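Help Wanted: Weekend Counter Person at Findcombe

Hi neighbors! I run Findcombe, the little bakery and gift shop on the corner of Arkum Street, and I'm looking for someone to work the counter with me on weekends. Sunday is our big day. We open at 7 and there's usually a line before I've got the lights on, so please be a morning person (or be good at faking it, I've done that for years).

The job is mostly talking to people. You'd be boxing up cakes, ringing up cards and candles, refilling the coffee, and answering the phone when my hands are covered in flour. You don't need to know how to bake. If you want to learn, stick around after close and I'll teach you my grandmother's rye, which she was making in this same building when it was still the Pylypenko grocery. The place went up in 1919 and the floor slopes toward the back, so comfortable shoes, please!

It's 10 hours a week to start, more in October when the holiday orders come in. Pay is hourly and we can talk numbers when you stop by. Tips get split evenly at the end of each shift, and you can take home bread every day you work. You should be able to lift a flour sack, count back change without a calculator, and be nice to the regulars even when they tell you the same story twice. Experience with a register is great but I can show you ours, it's old and it sticks.

I don't need a fancy resume. Write me a note with your name, a phone number, and what you like to eat for breakfast, and drop it through the slot at 761 Arkum Street or hand it to me at the counter. High school students are very welcome, and so are retired folks!
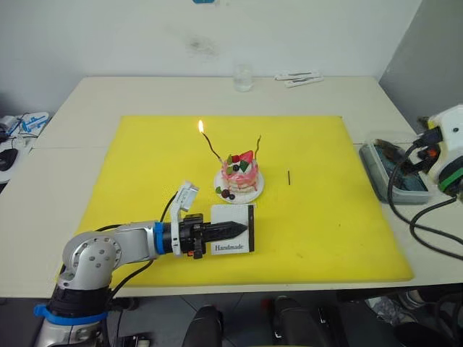 Miniature pink cake on a white plate, with a "Handmade" card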